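Cundent open day, Drimitz, July 29, 2024

I went mostly out of stubbornness. We buy play food and small tableware for our toy library twice a year, and for the last few seasons the Cundent leaflet has promised "a table that children lay for themselves". I have never met a child who lays a table for themselves for longer than it takes to find something with wheels on it. But the train to Drimitz is cheap in summer, entry was free, and I wanted to handle the baskets before ordering any more of them from a photograph.

You come in through the Rivera hall, which is the old part of the building and has the worst acoustics I've met outside a swimming bath. We were given a sticker and a 32-page catalogue. Nine pages are about values. The prices are on a loose sheet, and you have to ask for the loose sheet.

The welcome talk was meant to last 15 minutes and went on for nearly forty. We heard that the range now runs to 2,721 separate items. I'd like to know how they arrive at that. If a plate in another colour is a new item, and a set of two plates is another one, anybody can get to a big number. I asked, and was told it was "the full catalogue figure", so I'm no wiser.

After that we were let loose on the display tables, which was the part I'd come for.
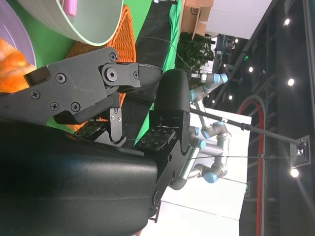 My complaint with most play tableware is size. The bowl is nearly always too small for the food sold with it, so the whole lot ends up on the floor and then under the radiator. Cundent have at least thought about this one. Their bowls are a sensible width and you can get a small hand in and out without a fight. Whether they survive a term of being sat on is another matter. I was assured they do. I was assured the same about the last lot, and we've thrown half of those away.

The Bivar baskets are the new thing this year, and the talk made a great deal of them. Now, I like a wicker basket. Grown-ups all like a wicker basket, and I suspect that's who they're designed for. On the shelf it looks lovely, and then a strand comes loose and some patient three-year-old spends a morning unpicking it. Ours at home base last a year if we're lucky. The person on the stand said the weave on the Bivar is tighter than on the old model. I turned one over and it did feel firmer, though I had nothing to compare it with. An old one on the table beside it would have settled the question in seconds.

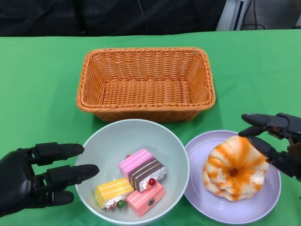
The leaflet's big claim is that the pieces "sort themselves", meaning that a child will see what belongs where. I don't believe it, and I don't think their own table bore it out. The cake slices were in the bowl, the doughnut had the lavender plate, and the basket stood behind them with nothing in it at all. Who puts cake in a bowl? I'd have put it on the plate, and I'd guess most children would put everything in the basket and carry it off. I don't mind that, it's good play, but then please don't sell it to me as sorting. The cakes themselves I'll give them. The chocolate one with the cream stripes and the red bead on its corner looks like something you'd choose from a baker's window, although I'd want to know how firmly that bead is fixed. I asked. It has been "tested". To what, by whom and for what age, I couldn't get out of anybody, and the loose sheet doesn't say.

Colours are good, I'll say that too. Green cloth, orange basket, pale bowl, and you can see every piece from across a room, which matters when you're packing away with one eye on the door.

Lunch was a roll and an apple, eaten standing up. There was a second session on storage in the afternoon and I gave it half an hour. Labelled tubs. We have labelled tubs.

So, the order. I'm putting down 4 of the bowls and one Bivar basket, and no more baskets until I've seen how the first one looks at half-term. The cakes wait until somebody answers my email about the beads. The next open day is in September, and the sheet says prices go up after it. They said that last year as well, and they didn't.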